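The Plinley is a desk mat with a grid on it. We have sold mats for long enough to know that this sentence closes most sales, but some people like to read on, so we have padded the page out.

Kutilix makes it for anyone who works on a table they would like to keep: quilters, model builders, seed sorters, people who repair fountain pens and want you to ask about it. The green is pale on purpose. Dark mats hide pencil marks, and a dropped black screw vanishes on them until it meets your bare foot.

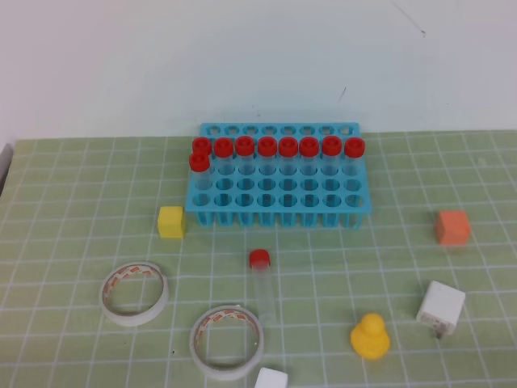
*Tubes with red screw caps in a light blue rack, on a pale green gridded mat.*

The grid lines are white and thin. Yoon-hee Joo, who draws our products, wanted them thinner still. Sunita Zamora, who has to answer the mail, wanted them visible. They settled in July and are speaking again.

## Sorting small things

About half our customers never cut anything. They buy the Plinley to line up beads, seeds, spices, watch parts and whatever else comes in small containers, and they write to us about it at length. One gentleman has 824 buttons in an order he declines to explain.

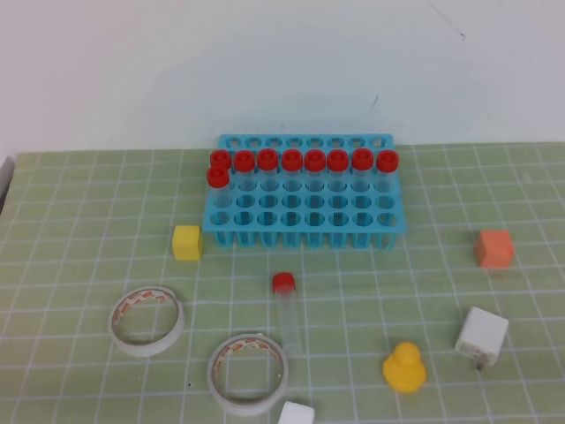

If you are one of these people, buy the larger size. You will tell yourself the small one is plenty, and then you will start a second category.

## Care

Wipe it with a damp cloth and a drop of dish soap. Store it flat. A mat left rolled in a closet will remember the closet for weeks, and no amount of stacking cookbooks on the corners will talk it out of this quickly. 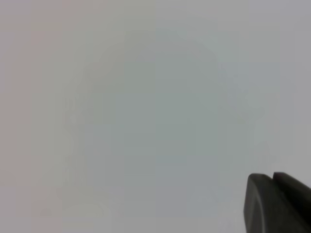 Keep it off radiators and out of parked cars. Coffee comes up if you get to it within 15 minutes. Red wine is between you and the mat. We have tried the trick with baking soda and can report that it makes a paste.

## Fixing it in place

Most tables need nothing. On a slick desk, a strip of double-sided tape under each corner will do. Press for 10 seconds and leave it overnight before you lean on it.
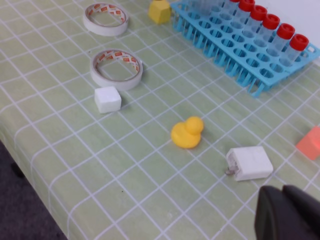
## Ordering

- Plinley Small: fits a desk with a lamp on it
- Plinley Large: fits a desk without much else on it
- Pliltance carry sleeve: sold separately, closes with a snap

We ship from the Iwasaki warehouse in batches of 200, so a sold-out size is usually back before you have finished being annoyed. Returns are fine if the mat is uncut. If it has been cut in half to fit a drawer, we would like a photo, but we are keeping your money.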